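Evening walks return to the river path in Brekville, with a new loop out to Otley

The evening walks are coming back to Brekville this November, and those who have missed them over the past year will be glad to hear that the old river path is open again all the way from the Fontana footbridge to the edge of Otley. The path had been closed while the bank below the footbridge was rebuilt, and for much of that time the walkers made do with laps of the high school track, a poor substitute if you happen to like ducks, old mill walls and the smell of the bakery on the way home.

The first walk sets off at 6:30 in the evening from the parking lot behind the library. There are two routes. The short one goes down to the footbridge and back and suits strollers, grandparents and anybody with a bad knee, while the longer loop carries on to Otley, crosses the road by the old feed store and comes back along the top of the field. Allow up to 90 minutes for the longer one, especially if you are the kind of walker who stops to talk (and most of us are).

Lourenço Serrano will lead the longer loop, as he did before the closure. He is 64 now, and he told us he had walked the new stretch by himself several times before he felt ready to bring company.

"I wanted to know where the puddles were going to be," he said. "There's a low spot just past the second bench, and it's been there since I was a boy. They moved half the riverbank and the puddle came right back."

The surface is packed gravel for most of the way now, wide enough for people to walk side by side and chat, and the steep little steps near the pump house have been replaced with a ramp. The lamps go as far as the footbridge. Past that it gets properly dark, so please bring a flashlight if you plan to do the loop, and wear something pale or reflective for the road crossing.

As for your feet, ordinary sneakers will do nicely on the gravel. The one place they may let you down is the top of the field, where the grass holds water well into the next day. Serrano wears boots there and carries a spare pair of socks in his coat. If all you have is a light knit pair like the kind so many of us live in these days, go ahead and come along anyway, but the short route will be kinder to them in wet weather.

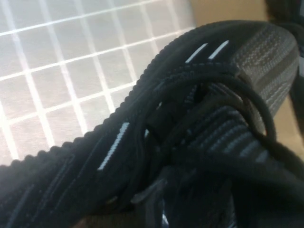
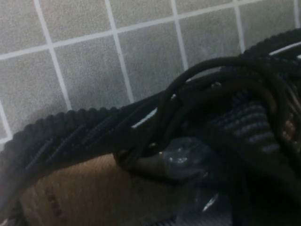
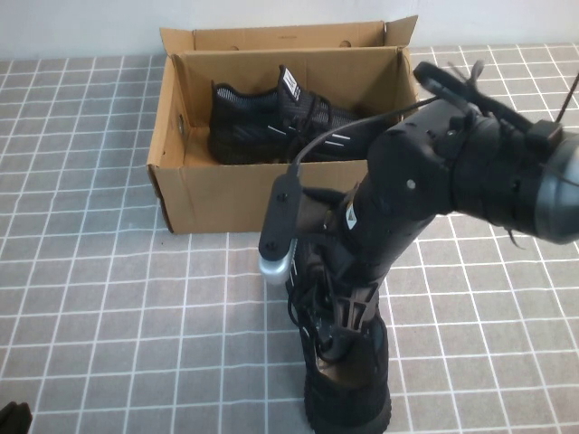
Soup at the end, as before

Regulars will remember that the walks used to finish with soup, and they will again. Salvador Brandão, who runs the lunch counter at Pestaleck, is keeping the kitchen open late on walk nights. The menu will change from week to week, starting with his potato and kale, and a bowl with bread costs the same whether you did the loop or only got as far as the footbridge.

"Nobody has to show me their muddy shoes to get fed," Brandão said, laughing. "But wipe them on the mat, please. I mop that floor myself."

He has also put out a shelf of borrowed books about the river and the mills, most of them with somebody's name penciled inside the cover, and he would love to have them back once they've been read.

There is no charge for the walks and no need to sign up. Children are welcome on both routes with a grown-up. Well-behaved dogs can come too, on a leash until the group is past the road, although they will have to stay on the porch while their owners eat. Strollers and wheelchairs should have no trouble on the short route. The far side of the loop still has a narrow gate and a good deal of mud, and the county has told us it hopes to look at the gate in the spring.

Walks will go ahead in drizzle. If there is ice on the ramp or the river is over the lower wall, a notice will go up on the library door by 4 in the afternoon, and Serrano says he will be standing in the parking lot in any case, to catch the people who never read notices and walk them over to the soup.

Contact the newsroom | © Brekville community news, all rights reserved | Back to top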